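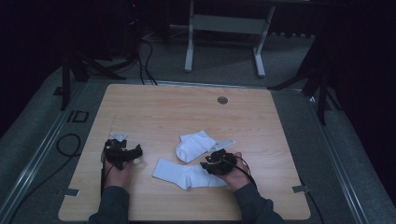 招聘:手持夹爪数据采集员(兼职/全职都可)

Lalside数据组,现在缺人,急。想来的直接看完发消息,不用写长简历。

做什么:
两只手各拿一个夹爪,在桌面上做日常小动作,叠袜子、配对、翻面、摊平、放进收纳盒。每做一遍录一条,录下来的给模型学。项目内部叫Uka,目前先做布料类,后面有瓶罐和文具,到时另排。

不用会写代码。不用懂机器学习。手稳,有耐心,能接受同一双袜子叠一上午。

目标和进度:
这一期要收2000条合格的,已经入库665条。缺口不小,所以招人。计划11月收完,做得顺会接着签下一期。

具体要求:
- 年满18岁,双手活动正常,手腕有旧伤的请先说明
- 每班4小时,早班9点,午班下午2点,一周至少来三班
- 能看懂中文任务单,单子上写先左手就先左手,别自己发挥
- 左撇子欢迎,真的很缺
- 上岗穿纯色长袖,不戴戒指手链,指甲别太长

动作要慢一点,连贯。夹空了不要停下来叹气,松开,重新夹,这种重试的也算有效数据。中途用手指去帮忙的那条作废。掉地上也作废,按结束键重来就行,不扣钱。两只夹爪别互相磕,线别绕在手腕上。

每班开始前要自己查一遍夹爪:指头上的螺丝有没有松,防滑垫有没有翘边,粘了线头毛絮的拿镊子摘掉。空夹几下,开合顺了再录。

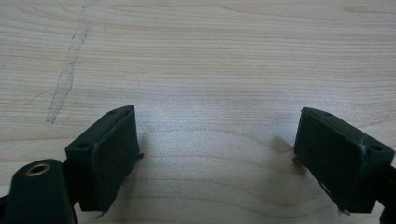 垫子磨得厉害就找带班换,备件在Dasitz柜子第二层,换完在本子上记一笔。不要自己用胶水粘,上次有人粘歪了,半天的数据全部重录,大家都很崩溃。桌面也顺手擦一下,不要用湿布。

待遇:
试采一班,84元,当天结。通过之后按班算,单价面谈时给,比试采高。合格率高的每月另有奖金。午班管一顿简餐,饮料自取。交通不报,地铁口走过来7分钟。

培训:
第一次来先跟带班学一个小时,算工时。学完录10条给审核看,过了就排班。没过也可以再约一次,不用不好意思,大部分人第一天都夹不起来袜口。

隐私说明:录制会拍到双手和桌面,可能拍到袖子,声音不保留。签同意书后才开始录,不同意的部分可以当场提出来。数据只给Lalside和合作方Buzatu做模型训练用。

暂时不招的:只能来一两天的、要求远程的(设备不外借,别问了)、学校要盖实习章的目前也办不了。

报名方法:
发消息给Corey Costigan,中文英文都行。写清楚姓名、惯用手、能来的班次、最早哪天可以开始。标题写"Uka采集+姓名",不写标题容易漏看。一般当天晚上回,没回就再发一遍,最近消息实在太多了。

名额:早班还差4个,午班差3个,招满既止。已经在别的组做采集的也可以报,先跟你们带班打声招呼,排班不冲突就行。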